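Numbering on the Boonyarit prints – 15 or 18?
4 replies · 159 views

ffion_rees
Got a Boonyarit woodcut from a house clearance, the heron one. Pencil on the back says 18 but the Davdale list has it as 15. Margins trimmed so no seal. Which do people go by?

OlanE
Davdale. The 18 will be a dealer's stock number, seen loads of those. List came out in 2000 and it's still the best we have.

jintana_c
Disagree. Davdale left out the three small river prints, put them back in and heron becomes 18. Thitima Intarasuk went through all this in her article. Pencil could easily be right.

OlanE
The river prints are a seperate set – diffrent paper, different carver. She never showed they belong in the main run.

ngozi_n
Both of you have a point imo.

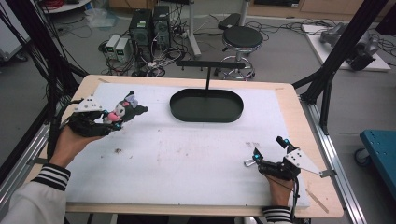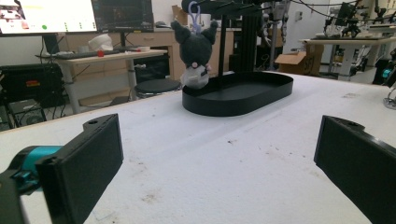 Anyway. Ffion, look at the paper before you worry about numbers. Hold it up to a window. Wide laid lines = early printing, and those were sold loose with no number at all. If its smooth it's probably the Denidier reprint and they used Davdale's order, so 15. And don't rub the pencil out whatever it says!!

ffion_rees
Ok held it up, lines quite wide I think? Hard to tell through the backing card. It's glued down along the top.

jintana_c
Don't pull it. Get a paper person to lift it. And I'm still saying 18.

Share · 2 shares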